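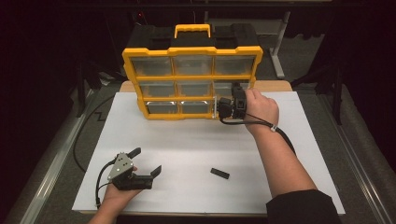
Sort by thread size first and by length second, one reader of the draft report wrote, or every drawer ends up holding two kinds of screw that look the same. The comment was accepted, and the sorting plan in this version follows it.

Small Parts Storage for the Prararport Bench
Project report, Fleltora workshop course
7/30/22

1. Purpose
The Prararport bench shares one stock of screws, nuts, washers and spacers. Until now the stock was kept in mixed tubs. The inventory made for this project gave 1,579 pieces, of which 413 were washers. The goal was to assign the stock to a single case that can be carried to the Parsons annex and back.

2. Case
The case has a yellow frame, a top handle and nine clear plastic drawers in three rows of three. It was checked empty, standing and lying down, on a white board laid over the table.
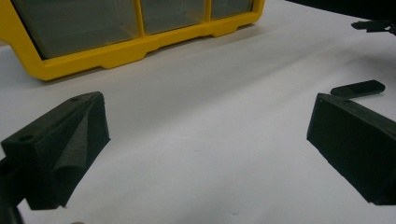
Can the case be carried with the drawers full?
Only if it is kept upright. The drawers have no latch in our plan, and small washers can work their way out of a tilted drawer.

3. Sorting plan
Seven drawers are assigned to stock and two are held in reserve. Washers and nuts go in the bottom row. Screws take the middle row and one drawer of the top row, ordered by thread size and then by length. The two reserve drawers are also in the top row.

The bottom row gets the heaviest stock, and each drawer there is to be filled to no more than two thirds of its depth. 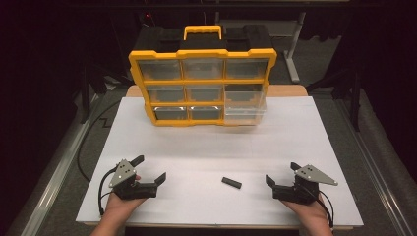

The same limit applies to the middle row. The top row may be filled higher, but the spacers, which share a drawer with the long screws, need a divider cut to fit.

4. Open items
Labels are not printed. The Clurolitz order sheet still uses the old tub numbers and must be changed to row and column. The divider for the spacers has been drawn but not cut.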